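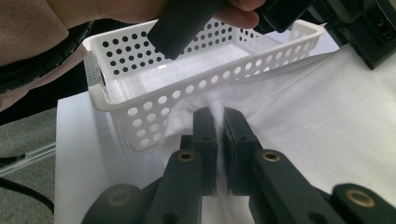
Según Beatrice Nyanda, lo que falta en el informe anterior es una respuesta sencilla: si los dedos pueden sujetar una tela sin soltarla a medio camino, y cuánto dinero queda para terminar. Me parece una observación justa y por eso empiezo por esos dos puntos.

Proyecto Nimri – pinza manual para tela
Informe de avance para el fondo Sasaton
Taller compartido Stivusholm, 19 de septiembre de 2021
Redacta: Volodymyr Maksymiv

1. Estado de los dedos

La versión actual de los dedos funciona. Son eslabones negros de plástico con articulaciones, y cada dedo termina en una almohadilla plana y rectangular. La cara de la almohadilla tiene una textura fina, que fue el cambio principal de este periodo. Con la cara lisa de la versión anterior, la tela fina se escapaba en cuanto la muñeca giraba un poco. Con la cara nueva hicimos 25 intentos con tela blanca de algodón y la pinza mantuvo el pliegue en todos menos dos. En los dos fallos el pellizco había tomado muy poca tela, y creo que la causa es nuestra mano y no la pieza, pero todavía no lo puedo demostrar.

El cierre es paralelo cuando las almohadillas están casi juntas. Cuando están muy abiertas, el dedo izquierdo llega un poco antes que el derecho. Imani Makokha piensa que es holgura en los eslabones inferiores. Yo pienso que es el tirante. Vamos a desmontar una pinza para saberlo.

2. Trabajo con dos pinzas

El plan pedía una sola herramienta. Desde la segunda semana trabajamos con dos, porque doblar una prenda con una sola mano resultaba muy lento y los registros no servían para comparar. El gasto adicional lo cubrió el taller y no se carga al fondo.

La tarea de prueba es la misma que estaba en la solicitud: levantar una prenda de la mesa, doblarla y dejarla dentro de una cesta de plástico. La parte de levantar está bien. La parte de dejar la prenda en la cesta sigue difícil, porque los bordes de la tela se quedan fuera y hay que corregir. Erick Khaemba propone acercar más la cesta a la persona, y lo probaremos antes de cambiar nada en la mecánica.

3. Gastos

Hasta hoy hemos gastado 352 euros. La mayor parte fue para filamento, tornillos y el material de las almohadillas. Quedan pendientes de pago los cables, que pedimos a Skotwood y que llegaron con 11 días de retraso. Este retraso explica que la prueba larga no esté en el presente informe.

4. Problemas abiertos

– El material de la almohadilla se despega por la esquina después de muchas horas. Cambiamos de pegamento una vez, con poca mejora.
– Los tornillos pequeños cerca de las almohadillas se aflojan. Los apretamos al inicio de cada sesión.
– Falta escribir las instrucciones de montaje. Hay 13 páginas en borrador, pero están en inglés y algunas medidas son de la versión vieja.

5. Próximo periodo

En octubre haremos la prueba larga con las dos pinzas y con telas más gruesas, como toalla y mezclilla. Kheri Kioko revisará los planos antes de publicarlos. Si el fondo está de acuerdo, quisiera mover una parte pequeña del dinero de filamento a material de almohadilla – la suma total no cambia. Necesito la respuesta por escrito antes de hacer el siguiente pedido.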